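October
By the Household Textiles Group, Tamico

4. What People Do With the Label

The previous section dealt with what care labels say. We turn now to what happens to them after purchase, a subject on which the literature has been content to assume that they are read. Standard treatments of domestic laundering begin with a consumer who picks up the article, locates the tag, interprets the symbols, sorts accordingly, and sets the machine. We looked for this consumer in Curine and then in Flornen, and we found a few people who resembled her on a good morning.

Our material comes from 515 household interviews, together with laundry diaries kept by a subset of 170 households. The diaries were meant to correct for the well-known tendency of people to describe their laundry as they would like it to be. They did this, up to a point. Diary keepers were more candid than interviewees about temperature and considerably less candid about how long wet things sat in the drum. Several diaries contain entries in what is plainly a different hand and a different mood. We kept these.

The most common fate of a label is removal. In interviews, respondents who cut tags off gave comfort as the main reason, and this makes good sense for a shirt collar. It makes less sense for a bath mat. When we asked about items that touch nobody's neck, the answers became vaguer and at times a little defensive. One respondent in Flornen said that a tag "makes it look like it's still the store's." Another kept the tags after cutting them and had a jar of them over the dryer, where they could no longer be matched to anything. She described this as her system.

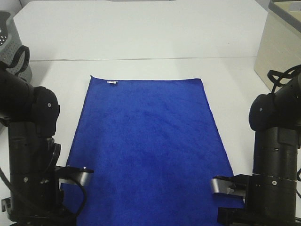

Removal is also uneven across types of article. Clothing loses its labels early, sheets lose theirs late, and the things people clean with seem to keep theirs forever, or until the stitching gives out. We had expected the reverse, on the reasoning that people would protect the instructions for whatever they washed most. The diaries suggest a duller explanation. Cleaning cloths are handled in handfuls and go into the machine as a lump, and at no stage does anyone look at one of them long enough to be annoyed by it. A label survives best on an object that gets no attention, and so the information is kept safest exactly where it will not be used.

Where labels survive, they are consulted mostly after something has gone wrong. We call this forensic reading, with apologies to anyone who does real forensics. The typical episode starts with a sweater that has come out smaller, or a white load that has turned the color of weak tea. The tag is then found, held up to a window, and read closely and with some bitterness. Respondents could often recall the exact wording of a label attached to something they had ruined. They could rarely recall a word of any label attached to something that had come out fine. If the aim of labeling is recall, ruin appears to be the best teaching aid available, and manufacturers may wish to think about how far they want to pursue this.

Symbols fared worse than words. The tub with a number in it was generally understood. The square with a circle in it was understood by people who owned a dryer and regarded as decorative by people who did not. The triangle drew the widest range of readings, including a warning of some general kind, a recycling mark, and, from a teenager in Curine, "pause." The crossed-out triangle was widely held to be more serious than the plain one, though few could say what it was more serious about. We asked respondents whether they had ever looked a symbol up. Many said they had meant to.

A word should be said about sorting, where practice and instruction part company in a more orderly way. Most households sort, and most believe that they sort by color. The diaries show that in practice they sort by ownership, by floor, and by how soon a given item is needed again. Color comes in at the end as a check, usually in the form of one person saying "is that red" to another. The Lombardi scale, which we used to score sorting effort, has no place for this check, and so it undercounts the work of the person standing nearest the machine. We considered adding a term for it. Neither of the two coders could agree on when a question counts as labor, and the discussion ran on past the point of usefulness.

Folding gave us unexpected trouble. Diary keepers were asked to note where folding was done, and we supplied a short list of rooms. The list had left off the answer that turned up most often, namely that it was done wherever there was a clear flat surface at that moment, and that the absence of such a surface was the main reason for its not being done at all. The bed was popular until bedtime. The dining table was popular until dinner. Respondents spoke of a clear table with a longing we had not met elsewhere in the study, and one diary has an entry consisting only of the words "table free," underlined, followed by a very productive afternoon.
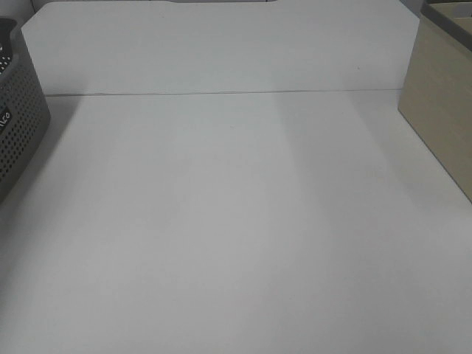

Figure 3. A bare white tabletop with a white panel standing along the far edge.

This has consequences for how long an item counts as clean. In principle an article is clean once washed and dried. In the diaries it is clean once put away, and until then it occupies a middle condition for which households have many names, few of them printable in a report to a funder. Items in the middle condition can be worn, can be slept on by a pet, and can be washed again by somebody who did not know they had been washed. Of the almost 4,000 loads recorded, we cannot say what share was rewashing of this kind. The people who did it did not know, and the people who knew tended not to write it down.

There were differences between the two towns, though smaller than we had been led to expect by people from each of them. Flornen households washed at higher temperatures and spoke of it with more conviction. Curine households used shorter cycles and blamed the water. In both places the setting on the machine was more often inherited than chosen. A dial had been left at a certain point by a parent, a previous tenant, or a repair technician, and it had stayed there. On 3 occasions the interviewer asked to see the dial and found that the markings had worn off entirely. These respondents reported a high degree of satisfaction with their setting.

We take from all this a modest point about instructions. A label is written for a person who has one article in hand and some time. Laundry is done by a person with a full basket, and the decision gets made at the level of the basket. Advice aimed at the single article arrives too early or too late - generally too late, and by the window. Whether advice could be given at the level of the load is a question for designers of machines, whose own manuals, to judge from the interviews, are kept in a drawer with the takeout menus.

The limits of the material are discussed in Section 5, along with the matter of the missing socks, on which we have nothing new.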